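**Repair mornings move to the Bandent building**

From July the monthly repair morning will be held on the ground floor of the Bandent building, in Ometti Lane. The old hall has been let to a nursery and is no longer free before noon. Doors open at 9.30am and the last item is taken in at 11.45am.

The new room has step-free entry from the lane and a sink. Parking is limited to 14 spaces, shared with the dental surgery, so please walk or take the number 37 bus if you can. It stops outside Tawfik Bakery, 2 minutes away on foot.

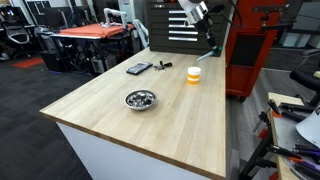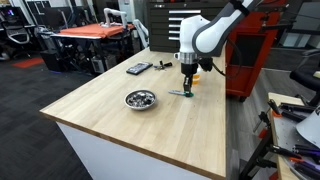

*On the workbench.*

Lamps, toasters, radios, clocks and small garden tools are all welcome. We can't take microwaves or anything that runs on gas. Clothes and bags should go to the mending table, which stays at Drirkow Library for now and keeps its old hours.

Please bring one item per visit, with its plug, charger or remote control. If you have already bought a spare part, bring that too, along with the receipt in case it is the wrong one. We can hold up to 21 items overnight, and anything left for longer than a month will be passed on to the scrap dealer.

Repairs are still free. The tea tin is by the door, and we are short of mugs.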